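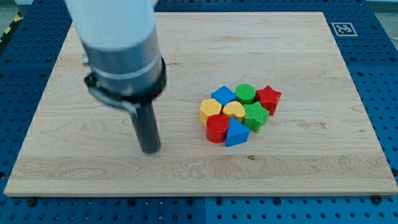 Section 5. Surface Clearing Task (Push Mode)

5.1 Purpose

Surface clearing is the task of moving small loose items across a flat work surface to a place where a person or a second tool can collect them. In a home it corresponds to pushing toys to one end of a table before a meal. On a shop floor it corresponds to sweeping finished parts off a bench into a tray. The Fontana controller performs it with a plain rod tool and no grasping.

This section covers mounting, calibration, the block trial and the limits of the task. Read Section 2 (Emergency Stop and Guarding) first.

5.2 What the task can and cannot do

Operators new to the system often expect it to tidy a table the way a person does. Set expectations before the trial.

Supported:
Pushing single rigid items along a straight path on a level board.
Pushing a packed group of rigid items as one body over a short distance.
Separating one item from the outside of a group.

Not supported:
Picking up, stacking or sorting into containers. The rod has no fingers.
Cups, glasses, or anything that holds liquid.
Cloth, paper, cables and food.
Tall items that tip before they slide.
Any surface that a person is using at the same time.

A person clears a small group of blocks with one sweep of the forearm. The controller plans each push separately, checks the result, and plans again. In Masavbridge acceptance runs, 206 push sequences were attempted with mixed blocks and 44 ended in an operator stop. Most stops came from a block turning away from the rod. The task is suitable for demonstration, training and supervised bench work. It is not a replacement for household or line labor, and the release notes for this version make no such claim.

5.3 Before you start

You will need:
Judasetti rod tool, blunt tip
Clamp collar and hex key
Wooden task board
Board screws
Block set, eight pieces: square, triangle, hexagon, heart, two cylinders, two stars
Printed square marker

CAUTION: Keep hands off the board whenever the arm is enabled. The rod does not look dangerous at low speed, but it can pin a finger against a block or against the board.

CAUTION: Do not fit a pointed or worn tip. A sharp edge scores the wood, and later pushes will follow the groove.

5.4 Mounting the board

1. Disable the arm and confirm that the status light is off.
2. Wipe the perforated table. Grit under the board will make it rock.
3. Place the board flat, with the grain running left to right as seen from the operator side.
4. Fasten the screws near the corners by hand, then tighten. Screw heads must not stand in the push area.
5. Lay the marker flat on the table, beyond the far edge of the board, where the arm does not hide it from the overhead camera.
6. Press each corner of the board. If any corner moves, loosen the screws and repeat from step 2.

Note: Natural figure, small knots and faint scratches do not affect the task. Raised grain does. Sand it flat before calibration – not after.

5.5 Fitting the rod

1. Slide the clamp collar onto the tool housing and leave it loose.
2. Insert the rod until it seats.
3. Turn the collar so that the bracket does not face the block area.
4. Tighten the collar. Pull the rod straight down by hand. It must not slip.
5. Enter the tool length on the Tool page.

5.6 Calibrating height

1. Remove all blocks from the board.
2. Enable the arm in jog mode at the lowest speed.
3. Lower the rod over a bare part of the board until the tip is just clear of the wood.
4. Select SET HOVER.
5. Jog to each corner of the push area and check the gap. If it changes by more than 2 mm, the board is not level. Return to 5.4.

CAUTION: Never set hover height with the tip pressing on the wood. The arm will drag the tip and may fault.

5.7 Running the block trial

1. Park the rod to the left of the push area.
2. Place the blocks close together, slightly right of center, ribbed tops up.
3. Leave open board between the rod and the nearest block.
4. Select SCAN. Check that every block has an outline on the screen.
5. If two touching blocks share one outline, move them apart slightly and scan again. Two blocks of the same shape or color side by side are the usual cause.
6. Select the target side of the board and press RUN.
7. Stay within reach of the stop button until DONE appears.

5.8 If the trial stops early

E1, marker lost: The marker is hidden or has moved. Lay it flat and rescan.
E2, no progress: The rod has passed beside a block. Cylinders and star points do this most often. Reset the block and run again.
E3, force limit: A block is jammed against a screw head or the board was not level. Disable the arm before clearing it.
E4, height check: Repeat 5.6.

After 5 stops in one session, end the trial and export the log from the Brandent service menu.

5.9 After use

Raise the arm, disable it, and then remove the blocks. Leave the board screwed down if another trial is planned. Recalibrate height after any tool change.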